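Carnet d'atelier, juillet, 8 h du matin, avant la chaleur

Je reprends la plume après une bonne semaine passée sur la colle de pâte, et je préfère tout noter tant que j'ai encore l'odeur dans le nez (elle n'est pas si mauvaise, d'ailleurs, elle me rappelle les crêpes). Le lot Barredo, ce sont des registres de comptes, et le plus gros fait 111 feuillets, tous ondulés du côté du dos.

J'ai refait la recette de Pirside avec l'amidon de blé : 6 cuillerées rases pour 300 ml d'eau, cuisson très douce, en remuant sans arrêt. Elle a pris plus vite que la dernière fois, j'ai dû la passer deux fois au tamis. Bien plus lisse que celle du sachet Denar, que je garde quand même pour les cartonnages, où l'on est moins regardant !

Essais sur chutes : le papier Hirkness boit énormément. Il faut l'humidifier avant, attendre un peu, puis encoller du centre vers les bords, sinon il se gondole et on s'arrache les cheveux. Laissé sous presse toute la nuit entre deux buvards. Ce matin c'est plat, je suis ravie.

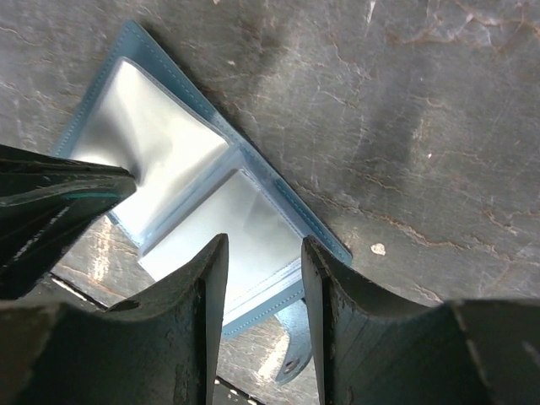
Reste à voir comment le papier se comporte au pliage. Je n'ose pas encore toucher au gros registre, et je voudrais d'abord changer les buvards, qui commencent à marquer.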